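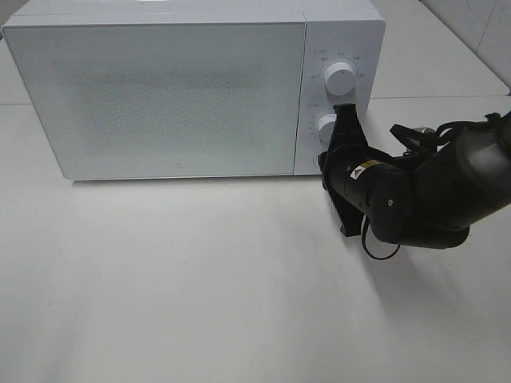 Please tell me what the numbers mean before you tell me what you sell, one well owner wrote on our feedback form, and the request has shaped most of what we publish since then, including this page.

About Rendska

Rendska is a water testing laboratory in Drerkthorpe. We analyze drinking water from private wells, springs and small shared systems. The laboratory does not sell filters, softeners or treatment chemicals, and it does not take commissions from companies that do.

The company was set up 20 years ago as a bench service for well drillers, who needed a bacteria result before handing a new well over to its owner. Homeowners began sending samples directly, and they now account for most of the work. Current volume is 3000 samples a year, with the heaviest load in September, when many wells are tested after the dry months.

What we test

The standard panel covers total coliform bacteria, E. coli, nitrate, nitrite, pH, hardness, iron, manganese and conductivity. Arsenic, lead, copper, fluoride and uranium are run on request. We do not test for radon in air, swimming pool chemistry or wastewater. Requests for pesticides and solvents are sent to an outside laboratory, and the report states which results came from outside.

How samples are handled

Bottles are supplied by us and must be used as supplied. The bacteria bottle contains a small amount of preservative powder and should not be rinsed. Metals are collected in a separate bottle, normally as a first draw in the morning if lead or copper is of interest, or after flushing if the question is about the well itself. The order form has a box for this and it is often left blank. When it is, we report the result as "draw type not stated" and do not compare it with earlier samples from the same address.

Bacteria samples must reach the counter within the holding time printed on the label. Samples that arrive late are rejected and a new bottle is issued at no charge. Nitrate samples are kept cold until analysis. Each batch is run with a blank, a duplicate and a control of known concentration. If the control falls outside its limits, the whole batch is repeated.

Reports

Results are issued in the Softić layout, our own two-page format. Page one lists each result with its unit, its reporting limit and the drinking water limit that applies, if there is one. Page two gives the method, the date of analysis and any remarks from the analyst. A result below the reporting limit is shown with a "less than" sign and is never rounded to zero.

Orders can be followed in Statenow, the online tracker. It shows whether a sample has been received, is in analysis, is in review or has been released. Partial results are not shown. Paper copies are mailed on request.

Visiting and contact

The counter is on the ground floor, at the rear of the building. Bottles can be picked up without an appointment. Questions about a report should include the sample number from the top right corner of page one.

Page last revised June 25, 2021.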